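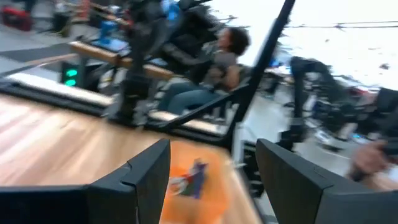
Lastuvach wrist view, arm on the move, orange tray ahead.

Review: Lastuvach two-arm recording bench, with Nistix capture software

I wanted examples of two arms tidying charging cables. A cable is the sort of object that looks friendly in a simulator and then, on a table, has opinions. The Lastuvach bench from Juhász promises to get a small team "from crate to dataset in an afternoon." The crate took most of the morning, so they may have meant the following afternoon.

What you get is a black frame, two arms that face each other across the work area, two-finger grippers, a camera at each wrist, a fixed camera for the whole table, and a license for Nistix, the program that records everything. The tabletop is your problem. Ours is butcher block, which the manual doesn't recommend and doesn't forbid.

Assembly is fine if you like hex keys. The corner brackets line up on the first try. The wiring guide is a single drawing in which every cable is the same shade of gray, and I plugged the left wrist camera into the right port and spent a while admiring footage from the wrong arm. Calibration takes 40 minutes and wants you to stay in the room, mostly to press Continue.

Recording is where the kit earns its price. You steer the arms through the task, tap the pedal, and Nistix files the joint positions and all the camera views together under one episode number. Tap twice and the take goes in the trash. I tapped twice a lot. The pedal has a nice firm click, and by the second day I had developed feelings about it.

Our first batch was 200 episodes of picking up a strapped cable bundle and putting it down in a tray. I kept 186. The rest were thrown out for the usual reasons: dropped cable, pedal pressed by the wrong foot, operator sneezing. By the end of September we had 564 keepers across four versions of the task, and I could fold a cable in my sleep, which my household confirms.

The wrist cameras are the part I'd argue about. They sit low and close, so the gripper fingers take up a good share of every view. Held still over a bundle, they give you the connector and the fuzz on the strap. Swing the arm quickly and everything turns to soup.

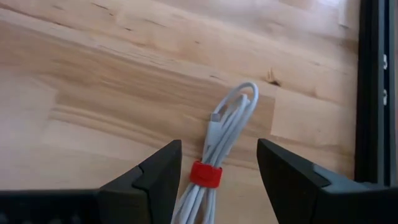
A reader of my earlier notes wrote in to say that the soup is good for the model, that a policy trained only on crisp views falls apart the first time it hurries, and that I should stop deleting the fast takes. Fair enough. I've put the fast takes back in their own folder, where they can be good for the model at a safe distance from the slow ones.

Nistix itself is decent software with a few odd habits. The episode browser is quick, and scrubbing through three views at once is a pleasure. Labels are another matter. You can't rename a task once it has episodes in it, so a typo on day one is a typo forever, and our main set will go through life as "cabel_to_tray." Export works, though the progress bar reaches the end early and then just sits there thinking.

I also tried the Zostesow bench last spring. It's lighter, it packs up faster, and its grippers are kinder to thin cable. Its recorder also lost sync between the arms often enough that I stopped trusting any clip I hadn't checked by eye. I'll take the heavier frame.

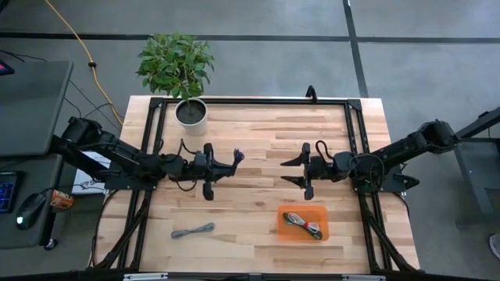 Can one person run both arms? One person can, for tasks where the arms take turns. If both have to move together, get a second operator and agree on who counts to three.

Good: solid frame, honest timestamps, the pedal.
Less good: the wiring drawing, permanent typos, motion blur at speed.
Would I buy it again: yes, and I'd spell "cable" more carefully.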